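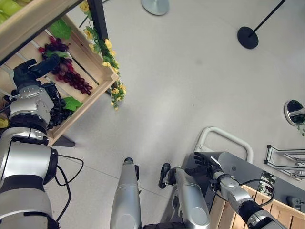
Asger Lund

The Troncoso Produce Exchange has served growers and grocers in the Drukuvville area since before most of its current members were born. In June, Ehsan Bahrami was appointed its director of member services. He came to the position after a long period in fruit buying, first for an independent grocer and later for the Jokamier stores. The Exchange Bulletin met with Mr. Bahrami in his office on the upper floor of the market building to discuss the delivery schedule, the new claims procedure, and the relationship between small farms and the stores that carry their fruit.

Mr. Bahrami began by explaining how he sees the work of his department. Member services handles applications, delivery appointments, quality claims, and the training program. Until this year those duties were divided between two offices, and members often had to be sent from one to the other.

"A grower who calls with a question about a rejected load should be able to speak to one person and get an answer," he said. "In the past, the delivery office would have half of the record and the accounts office would have the other half. Each would refer the caller to the other. I was on the buying side at the time, and I can tell you it was frustrating for the buyers as well."

The two offices now share one set of records and one telephone line. Mr. Bahrami said the change was less difficult than the staff had expected, although the older paper files for stone fruit are still being sorted. Members who need a copy of a claim from an earlier season should allow extra time.

The most visible change for growers will be the delivery schedule. Under the former arrangement, trucks were received in the order in which they arrived at the gate. Growers from the upper valley, who have the longest drive, frequently reached the market after the early docks had been filled, and their fruit waited in the yard. The new schedule assigns an appointment to each member at the start of the season.

"Soft fruit does not improve while it sits in a truck," Mr. Bahrami said. "Everyone in the building knew that. The difficulty was that the members who lived close by had arranged their days around being first in line, and they had good reason to be concerned about losing that."

He described a series of meetings with members held over the spring, before his appointment, at which the schedule was debated at length. Under the version finally adopted, any member may trade an appointment with another member by notifying the dock office on the previous afternoon. A truck that arrives late keeps its place for 18 minutes and is then moved to the next open dock.

Asked how that figure was chosen, Mr. Bahrami smiled. "There was one group that wanted ten minutes and one group that wanted half an hour. Vilhjálmur Kvaran, who runs the docks, timed the unloading of mixed pallets for a week and came back with his own number. By then people were ready to accept anything that had been measured."

The claims procedure has also been revised. A buyer who finds fault with a delivery must now report it before the close of business on the day it is received, and must set aside the affected cases for inspection. The inspector's report goes to the grower and the buyer at the same time. Previously the report went to the buyer first, and Mr. Bahrami acknowledged that this had been a source of ill feeling.

"I have stood on a dock with a report in my hand that the grower had not yet seen," he said. "It was permitted, and I did it. Looking back, I do not think it was fair. The grower was being asked to agree to a price reduction on the basis of a paper that somebody read out over the telephone."

Mr. Bahrami was careful to add that most claims are settled without dispute and that the inspectors have the respect of both sides. The change concerns the order in which people are told. The fee for a second inspection has been set at $300, to be refunded if the first finding is overturned. Some growers have objected to the amount. Mr. Bahrami said it would be looked at again after a full season.

The conversation then turned to table grapes, a crop that Mr. Bahrami bought for many years and about which he is glad to speak at length. Grapes account for a large share of late summer business at the Exchange, and also for a large share of its claims. The fruit is judged by eye more than most, and the standards that buyers apply are not always written down.

"A shopper looks at the stem," he said. "They may not know they are doing it. If the stem is green, the bunch is fresh, and if the stem has gone brown, they put it back, even when the berries are perfectly sound. So the buyer looks at the stem too, and then the grower receives a claim for a brown stem on fruit that eats very well. I would like our members to know this before they pick, because the way to keep a stem green is to get the heat out of the fruit quickly after harvest."

For growers without their own cooling rooms, this is an old problem. The Exchange has space in its cold rooms that members may rent by the pallet, and Mr. Bahrami would like to see more of the smaller farms make use of it. He noted that the rooms are open for intake until evening throughout the grape season and that a member does not have to sell through the market floor in order to use them.

He also spoke about the powdery coating found on the skin of the grape, known in the trade as bloom. Many shoppers take it for dust or spray residue, and some stores have asked for it to be removed. "It is natural and it protects the berry," Mr. Bahrami said. "Please do not wipe it off. I have had this conversation with store managers more times than I could tell you, and I expect to have it again next week."

On the matter of color, he was more willing to see both sides. Red varieties do not color evenly in a warm year, and a single bunch may carry pale berries beside fully ripe ones. Buyers tend to reject such bunches. Growers respond that the sugar is there and that color is a poor guide to taste. Mr. Bahrami said that he has heard both arguments made well and that the Exchange's grade sheet leaves too much to the person holding it. A new sheet, with printed color samples, is being prepared by Halfdan Kárason of the inspection staff and will be sent to members for comment.

The training program is the part of the department that Mr. Bahrami most hopes to expand. Store employees from member grocers may attend a short course in the handling and display of fruit, held in the ground floor classroom. The course covers rotation, misting, the stacking of soft and firm fruit, and the use of slanted bins. The tuition is $975 for a store, regardless of how many employees it sends, and growers may sit in without charge.

"It is useful for a grower to see what becomes of the fruit after it leaves here," he said. "One of our plum growers attended last year and went home and changed her box. She had been packing in a box that was a little too deep, and she watched the clerks tip it out all at once. Now she ships a shallow box that can be set straight on the shelf. She had never been told there was a problem. The store had simply been ordering less from her."

Mr. Bahrami would like the exchange of visits to run the other way as well. Yoga Sumampouw, who manages produce for the Skideo markets, brought his department heads to two farms in the valley this past summer, and Mr. Bahrami went along. He said that the questions asked on those visits were better than any he had heard in a classroom - one clerk wanted to know why the rows ran north to south, and the answer took most of the lunch hour.

He was asked, finally, about the future of the open market floor. A growing part of the trade is now arranged by telephone or online before the fruit is picked, and attendance on the floor has fallen. There has been talk among members of closing it during the winter months.

Mr. Bahrami said that no such proposal was before the board and that he would not wish to guess how a vote might go. He did offer a personal view. "I learned to buy by walking that floor with somebody who was better at it than I was. He would hand me a pear and wait. If the floor closes for part of the year, we will have to find another way for young buyers to learn, and I have not heard anyone describe what that would be."

Comments on the new grade sheet will be accepted by the inspection office through the end of the season. The next open meeting of the membership is scheduled for 12/11/18 in the ground floor classroom, and Mr. Bahrami will be available to members there before the meeting is called to order. Written questions about delivery appointments should be addressed to Mr. Kvaran at the dock office. Members who wish to rent cold room space should bring their current membership card to dock 3 during intake hours.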